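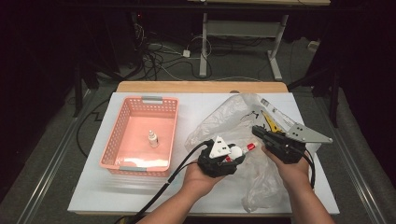 Are you guys ever going to let the robot do it, or is it just going to be you two forever? Choo asked in the comments last time, and okay, fair question!

The robot's turn is coming. For anybody new, I'm in the robot learning club at Lernwood, and our project this semester is unpacking groceries. Well, small groceries. Small things out of a plastic bag and into a basket, two grippers, no tearing. We do it by hand with the handheld grippers, over and over, and the recordings go to Kameo (our policy, named by vote, I voted for something else) so it can learn to do the same thing with arms.

Over and over is not me being dramatic. We're at 2,797 recordings as of tonight. I thought we'd be done at 1,000. I had a whole snack plan for 1,000! Then we trained on those, and Kameo got very good at hovering over the bag and very bad at opening it, so back to the table we went, and the snacks got eaten anyway.

What I didn't expect when I signed up is how much of this is about the bag. Bottles are easy. A bottle is the same shape every time you look at it. A bag is a different bag every single time you put it down, and when you grab it you sometimes get one layer and sometimes two, and if you get two you're just lifting the whole thing like a sad balloon. We spent most of last week on the pinch alone. You come in low, close the tips on a fold, lift a little, and wait. The waiting is the part I'm bad at. I always want to go straight in with the other hand, and then my recordings all have this jerk in the middle (Ornico, our plotting script, draws it as a spike, so everyone gets to see it).
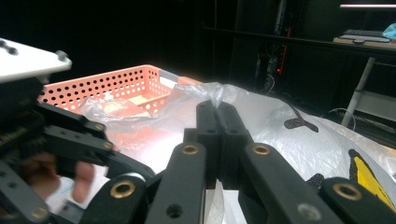
Fingertips on a fold of the bag.

We switched the rules around a little after that. Each session is 50 runs and then you have to trade off, even if you feel great, because by the end your wrists are doing something your head didn't approve. My right hand is fine. My left hand is a beginner at everything, it opens doors badly, and now it has to hold up its half of a two-gripper task. I did a warmup session of nothing but left-hand picks and I do think it helped. Also we now toss any run where something gets dropped and chased around the table, but we keep the ones where you fumble once and fix it. There was a long argument over that and I was on the losing side, and I've come around, mostly.

The stuff we use is deliberately boring: little bottles, a jar, whatever fits in the basket. The jar is my favorite since the grip feels so solid. The squeeze bottle is my least favorite. Skinny little nozzle, tips over if you breathe on it.

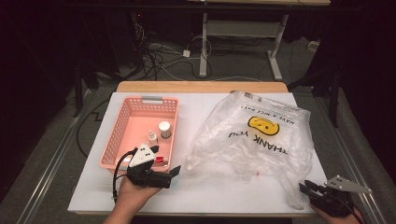

Woo-jin Baek wants 100 more with the bag turned every which way before we train again, and says if we stop now Kameo will only know one kind of bag.

I said 50. We're doing 100. The next training run starts once those are in, and the club demo is in December, so there's room for one more flop if we need it. I have the first shift tomorrow and I'm going to practice waiting. Choo, I'll post the robot's attempt either way, even if it just hovers again!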